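# Mogensen refill pouches - has anyone done the math?

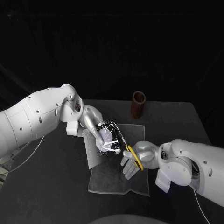 *Packet held over a dark grey table*

**tallowandtweed** wrote:

Mogensen sent another email pushing the refill pouches for the Skastimberg hand cream, and the pitch is the same as in May: save money, less plastic, same formula. I'd like to believe it. I've been buying the jar for years and my knuckles would miss it.

But the pouch is 60 ml and my jar holds more than that, so "one refill" doesn't refill it. And the subscribe button is pre-ticked again. Before I hand over my card, is anyone here actively using these and are they the same cream?

**pinchofzinc** wrote:

Using them. Same cream as far as my hands can tell. Smells the same, sinks in the same. I cut the corner, squeeze, and use a spoon handle for the last of it. No complaints except the subscription thing, so untick it.

**tallowandtweed** wrote:

Did you compare the ingredient lists? Mine (jar) has glycerin second. The site shows one list for both and I don't trust a site that can't spell lanolin.

**pinchofzinc** wrote:

No, I put it on my hands and went to bed.

**Elínborg Bergmann** wrote:

I compared them. Glycerin is second on my jar and third on my pouch, with shea ahead of it. That may mean very little, the amounts could be close. But it isn't the same list, and "same formula" is what the email says.

The pouch feels a bit heavier to me. I like it better on my heels and less on my hands - it leaves prints on my phone.

**marrowfat_m** wrote:

Lists get reshuffled all the time when a supplier changes. I used to work a counter and we'd get new cartons with a different order and customers swore the cream was ruined. Half of them were holding the old batch. I wouldn't read much into it.

**tallowandtweed** wrote:

Fine, but then say "updated formula" on the pouch. It costs nothing.

**driftglass226** wrote:

Everybody is arguing about glycerin and I want to talk about the discount. They advertise 30 percent off with the refill. It's 30 percent off the jar price, and the jar is bigger. Per ml I worked it out at 10 percent, and that's before shipping. One pouch on its own and you're paying more than you would for a jar at Flollmont when they have a sale on.

**pinchofzinc** wrote:

Flollmont never has it in stock though. I've been in there three times.

**driftglass226** wrote:

Mine does. Bottom shelf by the bath salts.

**marrowfat_m** wrote:

Also worth saying, if you do get stuck in the subscription, the cancel link is under "Preferences" and not under "Orders". I missed it and got charged for a second round. Amex reversed it after one phone call, but I had to send a screenshot.

**tallowandtweed** wrote:

So to sum up the case for the pouch: smaller, maybe a different cream, costs more once it's shipped, and you might need your card company. I'll keep washing out my jar for cotton swabs.

**pinchofzinc** wrote:

You forgot less plastic.

**tallowandtweed** wrote:

Can your town recycle the pouch? Mine can't. The jar goes in the blue bin.

**Elínborg Bergmann** wrote:

Mine doesn't take them either. I asked Mogensen if they take empties back and got a reply thanking me for my interest in hand care. I've written again and I'll post if I hear anything.

*Edit, Sat 7 October:* They answered. No take-back for now, "exploring options." Nothing about the ingredient order, which I also asked.

**driftglass226** wrote:

Picked up two jars at Flollmont at lunch. There were plenty left, pinch, if you want me to mail you one.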